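Search this manual Go

Aug 28, 2021
By Abdelghani El Khatib

Section 4. Setting up the sorting trolley and the parts bins

Read this section before the first batch of Brumano push-buttons is brought to the bench. Goods-in and wiring are covered elsewhere in the manual.

4.1 Placing the trolley

1. Wheel the two-tier steel trolley to the sorting place. Push it from the end and keep both hands on the rail.
2. Leave enough room to reach the bottom shelf without kneeling on the yellow line.
3. Check that the trolley stands level. If it rocks, turn it a little until all the castors sit flat.
4. Wipe both shelves with a dry cloth.

Caution: Do not lean on the upper shelf or use the lower one as a step.

4.2 Setting out the bins

5. Put two blue bins side by side on the upper shelf. These are for finished sorting: green buttons in one, all other colours in the other.
6. Put the spare bins on the lower shelf, with the larger one at the front.
7. Look inside every bin before use. Loose screws and label backing from the last batch must come out first.

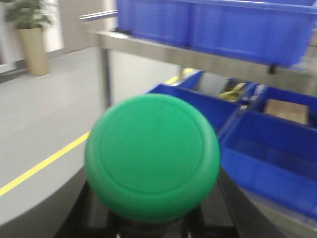
8. Write the batch number on a paper slip and lay it in the bottom of each upper bin. Batches from Tichý carry a number starting with 716; copy the whole of it.

Note: A bin holds up to 300 loose caps, but far fewer complete buttons. Change the bin when the contents reach the rim — do not heap them.

4.3 Keeping the area clear

9. Keep the floor markings uncovered. Empty cartons go straight out to the Bimura cage and are not stacked by the trolley.
10. The fire equipment cabinet must be able to open fully at all times. Do not park the trolley in front of it, even for a short break.
11. Return the mop bucket to its place by the wall after use, wringer fitted.

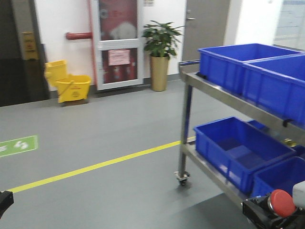

12. Before each session, try the door and make sure it swings without touching the trolley. If it catches, move the trolley and go back to step 3.

4.4 Checking and sorting the buttons

13. Clear the white table and set out no more than 24 buttons at a time.
14. Stand each button upright with the cap facing up. It should rest squarely on its black base.
15. Look across the top of the cap. The raised ring should be even all the way round, and the rim free of chips. 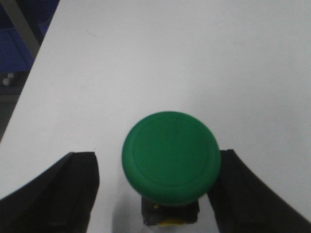 16. Press the cap once and let go. It should come back up by itself. Set aside any that stick.
17. Look at the yellow parts on the base. Reject the button if any of them is cracked or hanging out.
18. Place good buttons in the correct bin on the upper shelf. Lower them in by hand — dropping them marks the caps.

Caution: Never pick up a button by its yellow parts.

19. Enter the totals on Zirnumia form 2, including rejects, and sign it.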